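**Ticket 731 — Foltow two-arm folding kit, trial unit**
Opened 2023-07-26 by Saimi Rissanen
Status: open

Hi Joltthorpe support! We're trying out the Foltow kit before we decide whether to buy it, and I love it so far, but I've got a folding problem I can't shake. Plain T-shirts, white table, stock "shirt, half fold" routine from your starter pack. Both arms go for their corners like they should, and then somewhere in the second fold the sleeve side gets left behind and the whole thing comes out lopsided. I've rerun the table setup 3 times and restarted the controller more than I'd like to admit.

Black shirts are what I've been using, mostly because we have a big pile of them. Grip force is at the default, which is 22 on the slider.

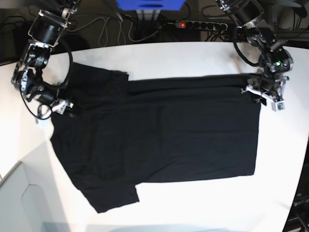

Keegan Tremblay: Thanks for the detail, Saimi. Before we touch grip force, please check which fold profile is loaded. The starter pack has one for short sleeves and one for long, and after an update it can slip back to long. Also, did the wrist cameras pass their self-check? Send me a still from each if you can.

OK, so the profile WAS on long sleeves! I'm a little embarrassed. I switched it, and the second fold is much better, though still a bit off on the collar side (more on that in a minute). Self-check says both wrist cameras pass. I pulled a still anyway while the arm was traveling. It caught something dark navy with a leather strap, and the left side is all smeared, so I don't know how useful it'll be to you.
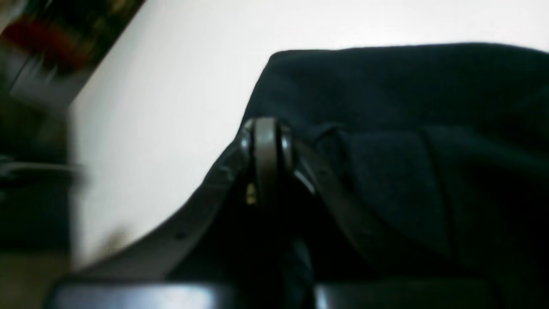 **Saimi Rissanen**

Adding to my own ticket. I tried the short-sleeve profile with the shirt laid sideways, neck to the left, the way the quick start guide shows it. The right arm goes to the collar and the left one is supposed to come down at the hem. Sometimes it does — sometimes it waits so long that the routine times out and I get the "partner not ready" message. No pattern I can find. Does it care how much bare table there is past the hem? Our shirts run big.

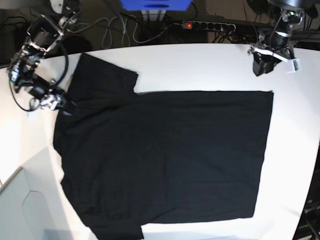

Martti Rantala: It does care. The hem search wants a clear margin of table, and with a large shirt the default search area is too tight. Go to Layout, then Margins, and bring the hem margin down one step at a time. I wouldn't change grip force yet, or you'll be chasing two things at once.

Did that. Two steps down and the timeouts have stopped for now, so fingers crossed. I'm leaving grip force alone like you said.

Last thing, and it may be a separate ticket: can we order spare finger pads with the kit, or only later as a service item? The quote lists the arms, the controller and the training session but no pads, and I need a price before I write up my review. Here's the open-jaw view so you can tell me which pad type we have.
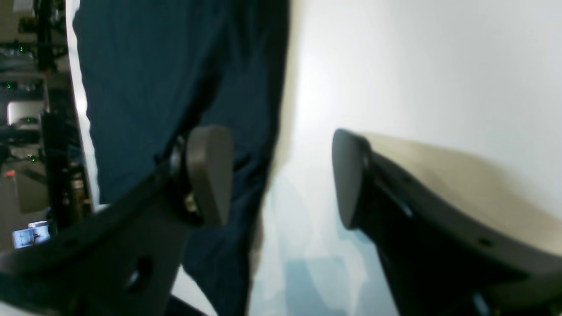
*Wrist camera still, fingers open, both pads in view.*

I'll keep running shirts on the new margin and post the log here. Please leave the ticket open until then!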